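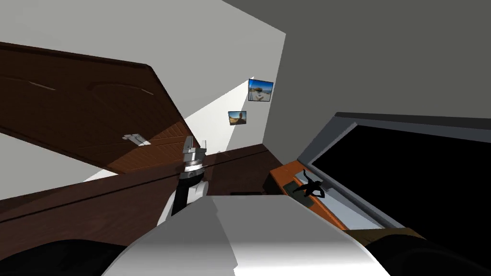

Behind Every Door: A Morning at the Gillwood Shop

2025-08-09

The first thing the owner of Gillwood does when I come in is apologize for the radio, and the second is hand me a scraper. I've barely got my notebook out. "You can ask me anything you like," she says, "but you'll understand the answers better if your hands are busy." So for the first half hour I scrape old paint off the edge of a pantry door while she works on the other side of the bench, and I have to say it's one of the best half hours I've spent all summer.

Gillwood is a door shop. It doesn't sell new ones. It takes in old interior doors from houses in Turndale and the farm towns up the Veres valley, fixes what's wrong with them, and sends them home. She runs it with one full-time helper and, on Saturdays in the busy season, her brother-in-law, who does the hauling. The building used to be a feed store, and when it rains you can still smell molasses near the loading door.

I wanted to know how a person ends up doing this, of all things.

"By being cheap," she says, and laughs so hard she has to put her plane down. "We bought our house in 2000, and all the upstairs doors stuck. Every one! I got a quote to replace them and I nearly fell over. So I took the bedroom door off and leaned it against the couch and looked at it for a week. I didn't know what I was looking at. I thought a door was one piece of wood. I really did."

What she found out, mostly by taking that first door apart and then not being able to put it back together, is that a traditional panel door is a frame with loose boards sitting in it. The tall pieces at the sides are the stiles. The ones going across are the rails. The panels float in grooves between them, and nothing holds them in place except the frame itself. That looseness lets the panels swell in damp weather and shrink in dry weather without splitting.

"So of course the first thing I did was glue the panels in, nice and solid," she says. "I was so proud of that. And in February, when the furnace had been running for months, one of them cracked right down the middle with a bang. It woke up the dog. I still have the panel. It's the shelf over the sink back there."

I went and looked, and she does. It has soap on it.

The door that sticks

Most of her customers come in with the same complaint, and she's tactful about telling them that they may not need her. A sticking door, she says, is very often a hinge problem, and a hinge problem is very often a screw problem.

"People go straight for the plane. They shave the edge, and it's great in July, and then winter comes and there's a gap you could mail a letter through. Please don't plane anything until you've picked up on the knob! Open the door halfway, take hold of the knob, and lift. If it moves, your top hinge is loose. Go fix that and then see how you feel."

Her fix is the one a lot of people's grandparents used. Take out the loose screw, pack the hole with slivers of wood and glue, let it dry overnight, and put the screw back. She prefers slivers she splits off a scrap of pine, though she isn't fussy about it. "Toothpicks are fine. Chopsticks are very good. I had a man come in who'd used a pencil, with the lead and everything, and it was holding like a rock, so who am I to talk?"

If the hinge is tight and the door still rubs, she has people slide a sheet of paper around the closed edge and make a small chalk mark wherever it catches. Then they wait. She's serious about the waiting. A door that catches in August may be perfectly happy in October, and she'd like it to get the chance.

I asked what she does about her own doors in August.

"I leave them open," she says.

Paint, and what's under it

By now I had a strip of bare wood the length of my hand and was feeling very pleased with myself. Under the white was a pale green, under the green a brown, and under that something orange and glassy that she told me was probably the original finish. She came around the bench to look at it and got excited all over again, though she must see this every day of the week.

"Look at that, that's shellac. Somebody brushed that on 100 years ago and it's still got a shine on it. Isn't that something? I never get tired of it."

She tests every painted door for lead before anyone touches it, and the one I was working on had passed. The ones that don't pass go to a separate room with its own vacuum and its own coveralls, and visitors with notebooks aren't allowed in. She would like anyone reading this to buy a test kit before they buy a scraper. She said it to me three times, so I'm passing it along.

She doesn't strip everything. Many of the doors in Turndale were made to be painted, out of plain softwood with knots, and in her view they look best that way. She'll talk customers out of stripping if she can. One couple from the Hundari neighborhood, down by the old brickworks, brought in a whole hallway's worth and wanted them all taken to bare wood like the ones in a magazine.

"I did one for them as a sample, and it was the homeliest door you ever saw. Three kinds of wood. A big black knot where your face would be. They were very polite about it." They went with a deep blue paint in the end, and she thinks it's the nicest hallway on that side of the river. The sample door got painted last and hangs on the linen closet.

For doors that do have good wood, her advice is to go gently with color. Dark stain hides a lot, and it can look wonderful in a room with strong light and pale walls, but you can't easily get back from it. She wipes on a thin coat, lives with it overnight, and looks again in the morning before deciding on another. She also stands the door up to look at it. A finish that seems perfect flat on the bench can look like a different thing altogether once it's upright and the window is off to one side.

The ledger

There's a green ledger by the phone where every job gets a line. The door I was scraping was number 2734. She writes down the house, the room, the wood, what was wrong and what she did about it, and anything that was written or hidden on the door. That last column is the one she wanted to show me, and we sat down with coffee and went through it for so long that the helper went to lunch and came back.

People write on doors. They write on the top edge, where no one looks, and they write under the hardware. She's found heights of children, of course, but also a recipe for pickles, a list of who owed whom for coal, and the words "hung this crooked, sorry" in carpenter's pencil beneath a hinge. "And it was crooked! He was right! I left it alone. I figured that was between him and the house."

Once she opened up a mortise lock and found a baby tooth inside. The family it came from had no idea whose it could be. They asked her to put it back, so she oiled the lock, put the tooth in, and closed it up again.

She photographs the writing before any work is done and tries to save it when she can. If an edge has to be trimmed, she trims the other one. When I asked whether she signs her own work, she got a little shy and then admitted that she does, on the top edge, with the ledger number and what the weather was doing.

What it costs, and what to do first

A plain door with a loose joint and a coat of paint is a modest job at Gillwood. A full rebuild, with new tenons, a replacement panel, stripping, finish, and the lock taken apart and cleaned, runs to 600 dollars, and she tells people that figure at the start. Some go home and think about it. She likes it when they think about it. She'd rather they did the closet first, by themselves, and came in with questions.

What would she have them start with?

"Clean it," she says. "Warm water, a drop of dish soap, a rag you've wrung out hard. Do the part around the knob twice. You wouldn't believe how many doors people think are ruined and they're only dirty. Then take the hinge pins out, one at a time, with the door shut, and wipe them and put a little wax on. That's your whole Saturday morning, and it's going to swing like a new door, and you're going to go get your neighbor to come over and swing it. I promise you. Everybody does."

She runs an evening class in the shop in winter, when the benches are free. You bring your own door, and if you can't get it there, her brother-in-law will come for it. The class starts again in February and the sign-up sheet is on a clipboard by the front counter. I put my name on it before I left. I don't have a door picked out yet, though the one to our back bedroom hasn't closed properly since we moved in, and last night I took hold of the knob and lifted, and it moved.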